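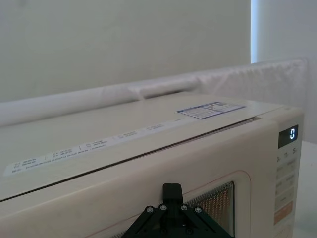 Quality adjustment in the Foltance household index

deflator_dan
Original poster
Has anyone gone through the method notes for the April release? The appliances group is down 4 percent on the year. I pulled shelf prices for the same group from two chains and every one of them is up. The notes say "adjusted for changes in specification" and then refer to an appendix I can't find. If a washer costs more at the register, I don't see how a household's spending power has improved.

kettering
The appendix is in the spreadsheet download, last tab. They use a regression on listed features. When a model is dropped and replaced, the part of the price difference the regression assigns to features gets removed, and only the remainder counts as price change.

deflator_dan
Found it, thanks. So a new model at a higher price can enter as a fall.

kettering
Yes, if the estimated value of the added features is larger than the increase.

M. Willems
That is the standard treatment and I have no objection to it in principle. A price index is supposed to follow the price of a fixed thing. If the thing changes you either adjust or you compare two different goods. My problem is the sample. The tab lists 30 models for the whole group, and the regression has 17 feature variables. Those coefficients will be all over the place.

rowhouse_ledger
Thirty models in total or thirty per month?

M. Willems
In total. Maarten Willems here, by the way, I used to post under another name on the old board. I wrote to them about the sample size on Monday and got an auto-reply.

gbeaudoin
I disagree that it's a sample problem. More models would tighten the coefficients but they would still be measuring what makers charge for features, and the poster's question is whether buyers have any choice about paying. If Nulen discontinues its basic washer and the cheapest one left has a steam cycle, the buyer who never wanted steam is worse off. The index says otherwise.

kettering
A cost-of-living index could in theory handle that. This one doesn't claim to be one.

gbeaudoin
The press release says "what it costs to live." Page one.

kettering
Fair. The press release oversells it. 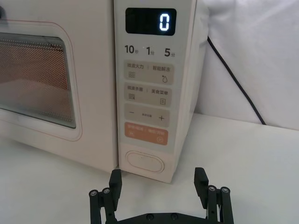

gbeaudoin
Small appliances make the case better than washers do, as the basic function hasn't moved in decades. Take a countertop microwave: the box heats food. Their variable list for that item has display type, finish, and capacity, all with positive coefficients. The cream one in the photo has a black display with a single lit 0 on it, so it would be coded "digital" and credited over a dial model. Whether that display is worth anything to the person heating soup is a separate question, and the regression can't answer it.

rowhouse_ledger
Is finish really in there? I only see capacity and display.

gbeaudoin
Row for "exterior finish," collapsed by default. Expand the group on the left.

rowhouse_ledger
OK, got it.

M. Willems
Gordon, you're arguing against using market prices as a measure of value at all. If both dial and digital models are on sale and people pay extra for digital, the difference tells you something. It fails only when the cheaper option disappears.

gbeaudoin
Which is when the adjustment gets applied. Nobody adjusts for a model that stays on the shelf.

M. Willems
They estimate on models sold side by side, then apply it at replacement. Those are two steps. But I take the point that the second step assumes the buyer would still have paid the difference.

deflator_dan
Does any of this matter for the headline number? What's the weight of the group?

kettering
Small. Rent, food and fuel do most of the work. If you set the appliance change to zero the headline would hardly move.

gbeaudoin
It matters for anything tied to the subindex. The Dulex service contracts in our building escalate with household durables, and the tenants' side has a different view of 4 percent down than the landlord's.

deflator_dan
I ran it for my own budget. I spent 4000 on appliances after we moved to Laxdal, so my weight that year was nothing like theirs. For that year the published figure is useless to me, whichever method they use.

kettering
That's true of any average. Use your own weights with their published subindexes, but swap in unadjusted prices for the groups you object to. The raw prices are in the second tab.

rowhouse_ledger
Second tab is missing the discontinued models, so you can't rebuild the chain at replacement points. You'd have the old price up to the last month it was sold and nothing to link it to.

M. Willems
I'll add that to my email. If they reply I'll post it in this thread.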